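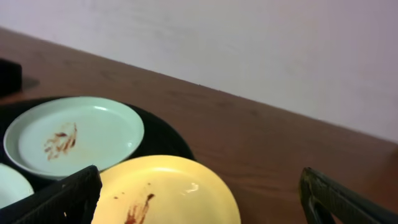 Plates and a round black tray on a wooden table.

Bohumila Halás has taught dessert and beverage service at the Galtari Institute of Hospitality for most of her working life, and she remains wary of recipes that promise a result in a single step. In January the Institute will introduce her revised unit on frozen desserts served with drinks, a subject the previous curriculum treated in one afternoon. She spoke with the Institute's newsletter on October 5, 2026, in her office next to the pastry kitchen.

The unit concentrates on granita, sherbet and the small frozen courses once offered between fish and meat. Asked why such old-fashioned dishes deserve additional class time, Ms. Halás pointed to the habits of incoming students.

"They arrive knowing ice cream very well," she said. "They have machines at home, some of them better than ours. Then I ask for a lemon granita with the right grain, made with a fork and a shallow pan, and they bring me either a block or a slush. It is a matter of sugar and patience, and those are both things that can be taught."

Sugar occupies the first two sessions. Students prepare the same lemon base at different levels of sweetness, freeze each one overnight, and taste them side by side the next morning. A base with too little sugar freezes hard and splinters under the fork. One with too much stays soft and will not hold its shape in the glass. Alcohol has a similar softening effect, and for this reason Ms. Halás asks students to add wine or spirits at the table.

"A spoonful over the top just before serving does more than a cupful in the pan," she said. "The guest smells it first. If you freeze it in, the cold takes away most of the aroma and you have spoiled the texture as well."

The third session is given to Selorm Quansah, an instructor in the beverage department, who joined the conversation for a short time. Mr. Quansah has prepared a tasting of sparkling wines and alcohol-free alternatives, each poured with the same pear sherbet. He said the results often surprise students who expect the sweetest wine to be the safest choice.

"A very dry wine beside a sweet sherbet can taste thin and sour," Mr. Quansah said. "A very sweet one can make the whole course heavy. We look for something in the middle, and we write down what we find. I also want them to take the alcohol-free pairing seriously. A cold hibiscus tea with a little ginger stands up to pear better than several of the wines."

The revised unit will be held in kitchen 907, which has a blast chiller and more freezer space than the room used in past years. Enrollment is limited to students who have completed the basic pastry course. Kilian Holzer, the Institute's head of studies, approved the change over the summer and has asked for a written review at the end of the term.

Ms. Halás acknowledged that not all of her colleagues were persuaded at first. Some felt the hours would be better spent on plated desserts, where employers report the greatest need. She does not dispute the need, but she considers the two subjects closely related.

"A plated dessert in a good restaurant very often has something frozen on it," she said. "It is the part that fails first. It melts while the server is waiting for the other plates, or it slides. So we practice that too. We chill the plates, we put down crumbs or chopped nuts to hold the scoop, and we time the walk to the dining room."

For home cooks, she recommends beginning with coffee granita. Her own version calls for 2 cups of strong coffee, 5 tablespoons of sugar and a small strip of orange peel, stirred while hot and left to cool before the peel is removed. The mixture goes into the freezer in a wide metal pan and is scraped every half hour until it is evenly flaky, which usually takes 3 hours. She serves it with unsweetened whipped cream.

"Please do not leave out the scraping and then try to repair it in the blender," she said. "You will get something cold and brown, and you will drink it, but it is a different dish."

Registration for the January term is open through the student office. Questions about prerequisites may be directed to Elsa Laitinen.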